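Home | Phones | Tablets | Power | Support

Posted June 2, 2025 by Remo Schnyder

Bernix P6 Power Bank

The P6 is a pocket charger for phones and small tablets. It has two USB-C ports and one USB-A port, and it can charge two phones at the same time. The case is matte plastic and fits in a jacket pocket.

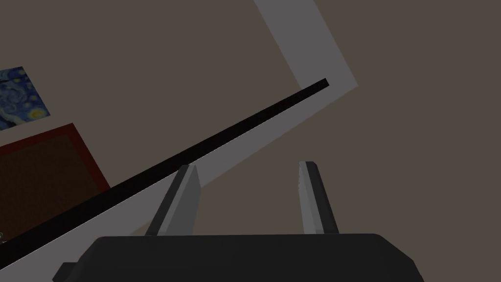 Two gripper fingers, open.

Most users will get two full charges out of it before it needs to go back on the wall. Four small lights on the side show how much is left. Press the button once to check - hold it down to turn off the output.
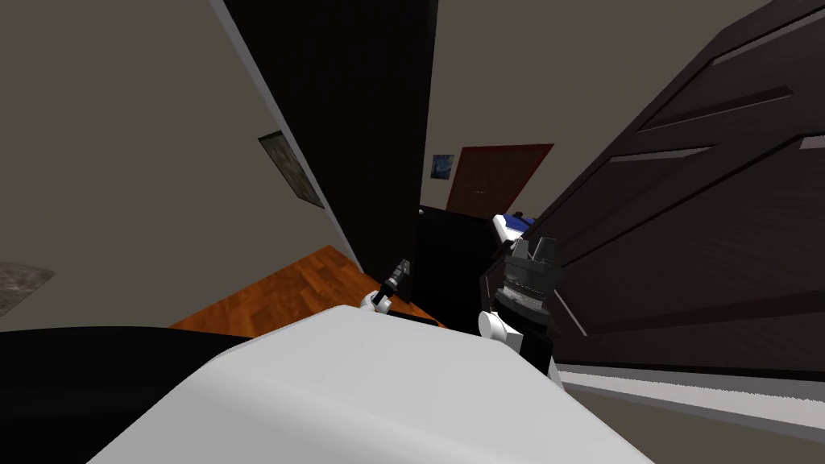 In the box

Power bank, short USB-C cable, cloth pouch and a printed guide. A wall plug is not included. The older Tosetti plug works fine with it if you already own one.

The battery is rated for 1000 charge cycles and the warranty runs 12 months from the date of purchase. Keep your receipt.
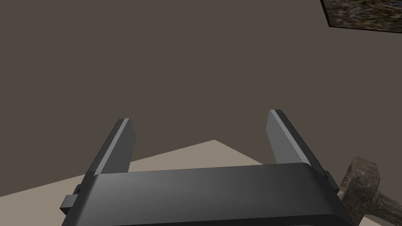
Gripper and housing, with a hammer behind.

Colors are black and sand. Sand is back in stock after selling out in March.

6 comments | 4 shares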